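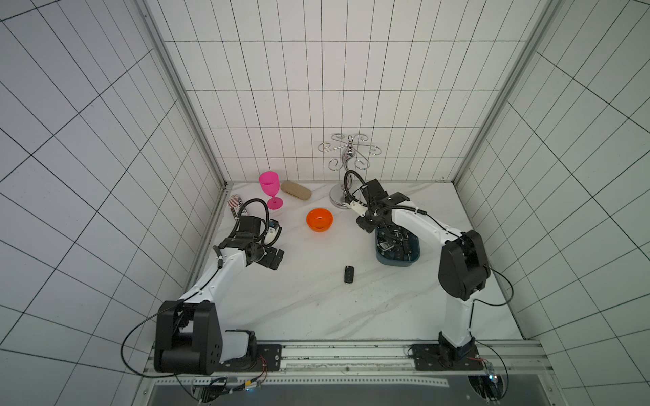
Glasses case, plastic wine glass and blue bin on the marble-patterned tabletop.

About Staddale

Staddale is a school of household practice for adults who are setting up, returning to or reorganizing a home. It was founded by Despina Buzatu and Algirdas Venckus, who had both taught home economics and wished to offer short courses in the ordinary work of keeping a house: clearing a table, sorting what was on it and putting each thing where it can be found again.

Our Courses

The principal course, Longo, runs for 12 weeks and is open to all adults without prior study. Students begin with a single surface. They learn to separate items in daily use from those that belong elsewhere, to handle drinkware and personal articles with care, and to choose a bin or stand suited to what it must hold. Later sessions cover kitchen shelves, linens and the packing of boxes for a move.

A shorter course, Gostum, is intended for people who share a home with older relatives. It gives particular attention to small belongings that are easily mislaid - glasses and their cases, keys, medicine boxes - and to agreeing on a fixed place for each. Gostum is taught in groups of no more than 18.

Our Collection

The school maintains a lending collection of almost 1,000 household articles, among them cups, cases, bins and stands in a range of shapes. Articles are cleaned and checked on their return. Gifts to the collection are accepted in April of each year, and donors are asked to write to the office before bringing items in.

Our Staff

Akua Appiah is Director of Studies and is responsible for the course program. Fikri Lubis oversees the lending collection. Nilmini Pramanik receives applications and advises students on fees and places.

Admissions

Applications are considered in the order in which they arrive. Written inquiries should be addressed to the Admissions Office and should state the course of interest.

Page last revised September 12, 2018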